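Prarnik Flat Rectangular Ceiling Light: Long-Term Review

Reviewed by Eoin Mac Mathúna
Posted 3/6/24
Category: Lighting, workroom and studio

Summary: Even output, low noise, sound housing. Mounting hardware is poor and the dimmer instructions are wrong in one place. Recommended for workrooms with a hard, pale ceiling. Less suited to dark ceilings or rooms with a lot of video work.

Price paid: $115 per fixture, without the hanging kit
Rated draw: 43 watts
Warranty: 5 years on the driver, less on the diffuser
Time in service at this writing: 22 months

Background

The fixtures went up in the main room at Fladmont, a shared workroom on the upper floor of an older brick building. The room had fluorescent tubes before. Two of the ballasts hummed, one tube flickered on cold mornings, and the covers had yellowed enough that people at the tables were bringing their own lamps. Abdelkrim Shehata, who manages the building, got quotes on three products and picked the Prarnik on the basis of driver warranty. I did the installation with him and have kept notes since.

I have no connection with the manufacturer. The fixtures were bought at retail.

The room

Lighting reviews tend to be done in a drywall box with a flat ceiling. Fladmont is a harder case and the results depend on it, so the relevant surfaces are worth setting out.

The ceiling is corrugated metal, painted white, with white beams crossing it. The long wall is bare red-brown brick and was never painted or sealed. A bundle of white pipes runs along the top of that wall. There is daylight from the windows at the end, with a tree outside that takes some of it away in summer. Brick absorbs a lot of light. A white ribbed ceiling returns most of what reaches it but scatters it unevenly, and with the old tubes you could see bands on the upper courses of the brick.
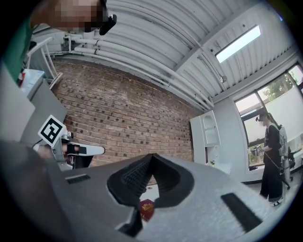
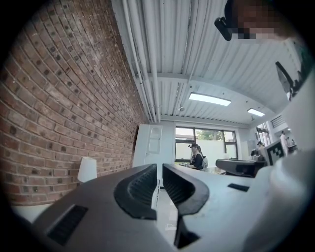
Brick wall, white pipes and ribbed ceiling at Fladmont, in both pictures. The second also takes in the window end of the room.

Mounting

The box contains the fixture, a driver already wired to it, four short brackets and a bag of screws. The brackets assume a flat surface. On a corrugated ceiling they rock on the ribs, and if you tighten them down anyway the housing twists slightly and the diffuser pops out of its channel at one corner. We did this on the first one and had to take it down again.

The fix is to hang from the structure and leave the sheet metal alone. Prarnik sells a hanging kit separately. It uses thin steel cable with a grip-type adjuster, and it works, although the adjusters slip if there is any oil on the cable, and there is oil on the cable when it comes out of the bag. Wipe it down before you thread it. We used beam clamps from a hardware store at the top end, which the kit does not include and the instructions do not mention.

Leveling took longer than the wiring. Each cable has to be set individually and changing one moves the others. A laser level helped. On a beam that is itself out of level, pick one fixture as the reference and match the rest to it by height from the floor.

The knockout for the supply cable is on the short side only. If your feed comes down the middle of the room you will have a visible loop of cable on top of the fixture. From the floor it cannot be seen. From a ladder it looks untidy.

Wiring

Line, neutral, ground, and a separate pair for dimming. Terminals are the push-in type and accept solid wire without trouble. Stranded wire needs ferrules, in my opinion, even though the sheet says it doesn't.

The dimming diagram is wrong. It shows the control pair reversed relative to the colors on the driver. Nothing is damaged if you follow it, but the fixture sits at minimum and will not come up. I wrote to the company and received a corrected sheet as an attachment. The one in the box had not changed when we bought a spare the following August.

Light output

At full output the tables are bright enough for soldering, hand sewing and reading small print, all of which go on in this room in a given week. I took meter readings on a grid at table height before and after the change. The improvement was largest along the brick wall, where the old tubes had been weakest. The wide diffuser accounts for most of this. It throws more light sideways than a tube in a reflector, and some of that reaches the lower part of the wall.

Banding on the upper wall is reduced but still present. If you stand at the far end and look along the brick you can pick out a brighter strip just under the pipes. Lowering the fixtures a little would probably even it out. We left them high to keep clearance for people carrying tall items through.

Diffuser uniformity is good. There are no visible dots at any dimming level. One unit has a slightly darker corner, noticeable only on the lowest setting.

Color

The fixture is sold in a warm and a neutral version. Fladmont has the neutral one. Against bare brick, neutral light looks cooler than the label suggests, because the eye compares it with the red in the wall. Skarphéðinn Þórarinsdóttir, who dyes and grades yarn at one of the window tables, found the reds acceptable and the dark blues hard to separate from black. She moves to the window for blues. I would call that a fair summary of the color rendering: good enough for general work, weak in the deep blues.

Mixing with daylight is easy in the middle of the day. Toward evening the window end goes through a period when the two sources disagree and paper looks a different shade on each side. Any neutral fixture will do this.

Glare

Looking straight up at a lit diffuser is uncomfortable. Seated at a table and looking down at your work, it is no problem. Glossy cutting mats and laptop screens pick up a soft rectangle of reflection if the fixture is behind your shoulder. The company makes a prismatic diffuser that is meant to help. Guðlaug Lund has it in her own shop and lent us one for a week. It cut the reflection on screens and also cut the light on the table by more than I wanted to lose, so it went back.

Flicker and noise

No visible flicker at full output. At low dimming levels there is a faint flicker that I cannot see directly but that shows as rolling bars on some phone cameras. People who record video here keep the dimmer above the halfway mark.

The drivers are quiet. With the room empty and the windows shut I could hear one of them from a ladder and none from the floor. Compared with the old ballasts, no contest.

Heat and dust

The housing gets warm on top and stays cool at the diffuser. The top is flat and collects brick dust, of which this building produces plenty. The dust does not get inside. I opened one at the end of the first year and found the interior clean apart from a single dead fly.

Clean the diffuser with a damp cloth only. Window spray left a haze on ours that took several passes to remove.

Failures

One driver failed within the warranty period. The fixture dropped to half output and would not respond to the dimmer. The replacement took longer to arrive than I would like and came with no mounting screws. Swapping it was a short job once the fixture was down on its cables. Tyson MacLeod at the distributor, Rekdale, handled the claim and did not ask for the failed part back.

No diffuser has cracked or yellowed so far.

Compared with

Aidoo flat fixture. Cheaper, lighter, thinner diffuser. Visible dots when dimmed. Its brackets are slotted and sit properly on a ribbed ceiling, which the Prarnik brackets do not. For a storage room or a hallway I would buy the Aidoo.

Tube retrofit in the old housings. Least expensive route, and we priced it. It would have left the narrow spread and the dark lower wall as they were.

For

Even diffuser, good sideways spread
Quiet driver
Sealed against dust
Warranty claim honored without argument

Against

Brackets unusable on corrugated metal
Hanging kit sold separately, no beam clamps
Dimming diagram wrong
Weak in deep blues
Low-level flicker on camera

Would I buy it again: yes, with the hanging kit in the same order, and with the corrected wiring sheet printed out beforehand.

Update to the original notes: the current version has a second knockout on the long side, according to Rekdale. I have not handled one.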